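The Long Table: Setting Up With Graciela Vergara

I got to Graciela's place a little before four in the afternoon, which she told me was exactly the wrong time. The big table was half dressed, the soup bowls were still stacked on a chair, and she had flour on one elbow. "You can talk to me," she said, "but you're going to talk to me while I work." Fine by me! I have been wanting to write about her suppers ever since my friend Chenxi Long came home from one and wouldn't stop going on about the placemats.

So we started with the placemats.

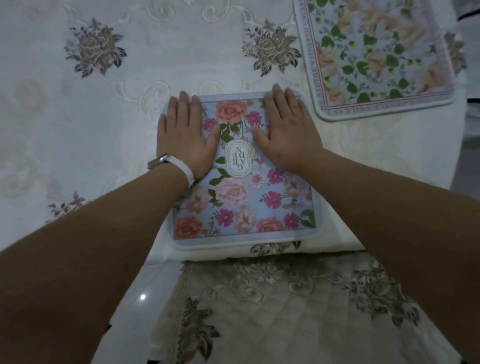
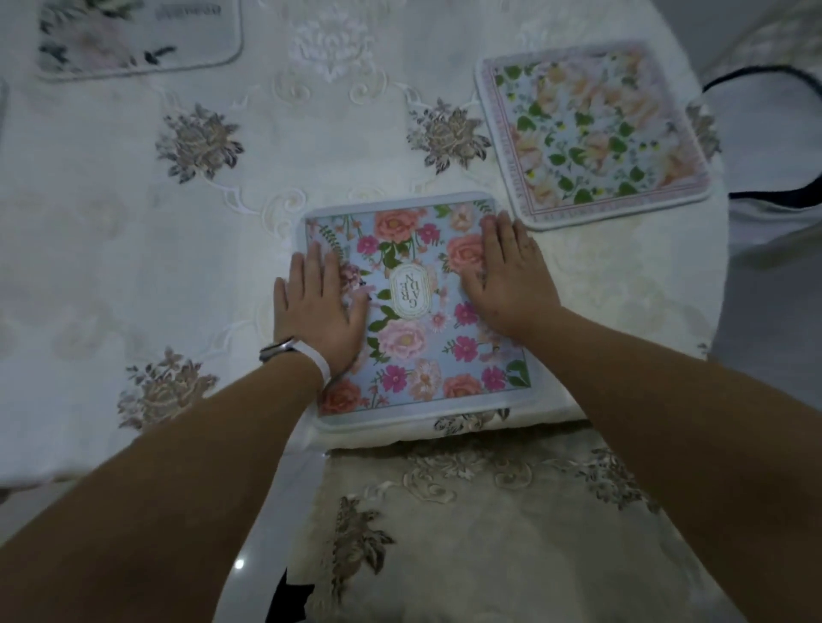
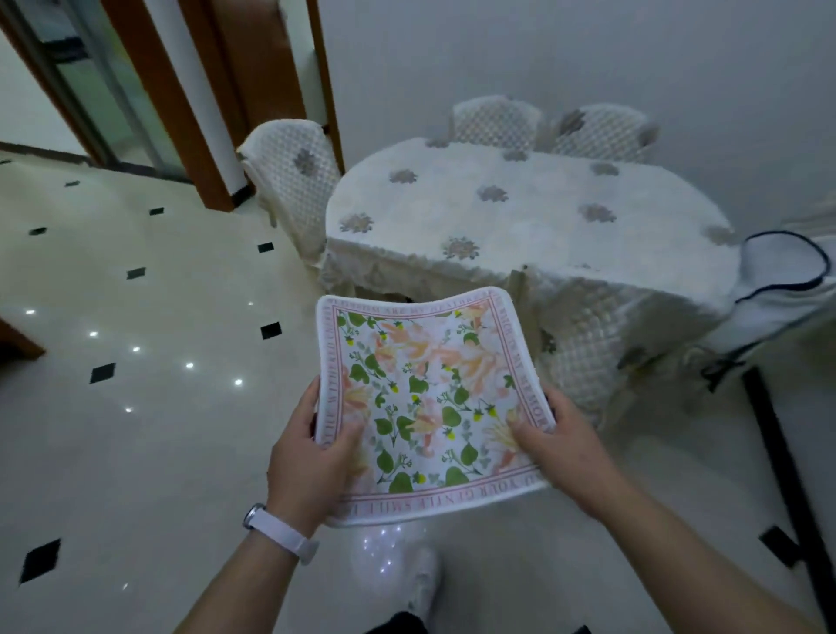
Flattening and checking the flowered mats before supper. The GARDEN one is in the first two photos.

"They curl," Graciela told me. "They live in a drawer all month and they come out with opinions." Her fix is about as low-tech as it gets. Both hands, palms down, and lean. She doesn't iron them (she tried once, years ago, and I was not allowed to see the result) and she doesn't put books on them either. "You press, you wait, you go to the next one. My mother did it with oilcloth."

None of her mats are a proper set, and she likes it that way. The GARDEN one, with its peonies and the little cream oval in the middle, came from a housewares shop in Cleston that has closed now. The one with the writing around the border was a present from her neighbor Manouchehr Fallahi, who picked it for the words. I asked whether anybody reads them during dinner.

"Everybody! You get a guest who is shy, they don't know a soul, and they start turning their head sideways to read the placemat. Then the person next to them helps. Something about blossom and a gentle smile, very dramatic. By the time the bread comes they are friends."

The tablecloth is another story. I am a wipe-clean person at home, so a white embroidered cloth under a tomato stew makes me nervous just to look at. Graciela laughed at me for a good while about this. She paid 850 pesos for it at a market on a trip back to see her sister, and carried it home in her hand luggage wrapped around a coffee pot. It has been through wine, beets, candle wax and one entire gravy boat.

"Cold water, right away, and then you forget about it until the morning," she said. "If you stand there scrubbing in front of the guest who spilled, the guest never comes back. I would rather have the stain."

Has she ever lost one?

"One. Blackberries. We don't talk about it."

The suppers began as a birthday dinner for Fermín Paredes, who used to work with her at the bakery in Brerance. She cooked for six people and they all asked when the next one was. Now there is one every month, and the guest book – she showed it to me, a fat green thing with a cracked spine – had 1029 names in it on the day I visited. Plenty of those are repeats. Vicente Urrutia has signed so often that he has started drawing himself as different vegetables.

I asked what she does first when she has a full table coming and not enough time. I was expecting something about the oven. She said the table, always the table, before she so much as peels an onion.

"If the table is ready and the food is late, people sit down, they have a glass of something, they are happy. If the food is ready and the table is a mess, everybody is standing up holding a fork." She went around the corner of the cloth as she said it, tugging it down an inch. "Also I get tired at the end. When I'm tired, I put things crooked and then I look at it all night."

She doesn't use name cards. She doesn't fold napkins into anything ("a napkin is not a swan") and flowers stay short enough to see over. She did own a centerpiece once, a tall glass one, and gave it away after spending a whole dinner talking to Chenxi's left ear.

At some point I was handed the spoons and told to make myself useful, so my notes get patchy here. I do have her answer to my last real question, which was what somebody should buy if they want to start doing this at home.

"Nothing yet! Borrow chairs. Use the plates you have. Then if you see a placemat you love, buy one, only one, and give it to whoever is having a bad week."

The December supper is full already, but she keeps a waiting list on the back of the pantry door, and I wrote my name on it on the way out.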